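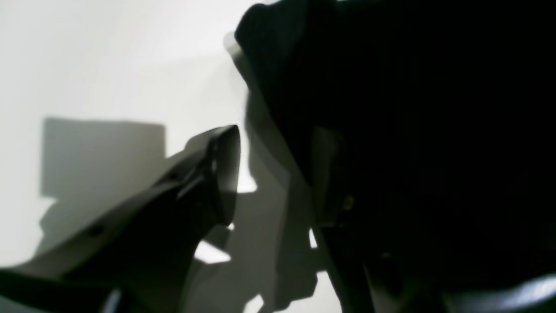
Wrist view at the white wall, Andotero gripper.

I've had Andotero 3 on my machine since the beta and I'm still a bit giddy about it, so take this with whatever salt you like. It's the planning and perception package from Hollden, the one that replaced the old Sastov stack, and I've now put 634 grasps through it on my own arm. Most of them were laundry. I love laundry as a test because it's cheap, it never lies the same way twice and it makes fun of your collision model.

Setup first. The installer took 22 minutes on a plain desktop, and the hand-eye calibration wizard is so much nicer than before! You move the arm to a handful of poses, it tells you which ones were useless, and you redo only those. The old version made you start over from the top (I have lost whole evenings to that).

Now the part I really wanted to write about, the self mask. A wrist camera spends its life looking at its own gripper, and dark fingers near a pale wall also throw hard, blocky shadows that a depth network would love to turn into furniture. Andotero takes your robot model, works out where the fingers ought to be for the current joint angles, and cuts them out of the image before anything else touches it. Shadows get a separate pass. You can turn each one on and off while the live view runs, and watching the phantom obstacles drop out of the voxel map is the most fun I've had with a checkbox in a long time.

It isn't perfect. With the fingers almost closed the mask gets fat and eats the small bright gaps near the tip, so the planner thinks there's less room than there is. Setting mask padding to the lowest value fixes most of it. I wish that were the default for narrow fingers.

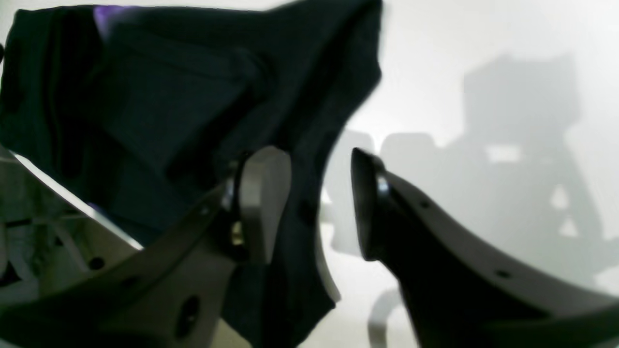 Periklis Tsoukalas

Cloth is where the new release earns its disk space. Dark crumpled fabric used to come back from Sastov as one big hole in the depth map, and the arm would happily plan straight through it. The new segmenter runs on color and edges first and only asks depth for a second opinion, and it holds on to a dark garment against a light wall really well, even where the outer edge goes blurry. A hanging fold between the fingers is still the hard case. Sometimes it gets labeled as part of the gripper, and then the self mask throws it away, and then you're yelling at the log viewer.

The log viewer, by the way, is great. Scrub to any moment and you get camera, mask, planned path and finger force on one timeline, and you can send that moment back to the planner with different settings. I ran the same bad grasp 90 times with different approach angles over one lunch without moving the real arm at all.

Force control is good too, with one gripe. The close-until-contact command has a single threshold for both fingers, and if yours don't match (a soft pad on one side and a hard tip on the other, say) you want two. There's a Python hook for it, and it works, but it's buried in the Aranda plugin docs and I only found it by searching the source.

Planning speed: my median was 402 milliseconds with the full voxel map on. Quick enough that I stopped noticing it. The first plan after startup is a good deal slower while the cache fills, so do a dummy move before you start timing anything.

Would I pay for it? I did, in July, and I'd do it again. If you only pick up rigid boxes you can stay on the old stack a while longer. If you handle anything floppy, get the trial, load your own robot model and go straight to the mask settings. My config file is in the downloads section, padding change included. Remember to swap in your own joint limits before you run it.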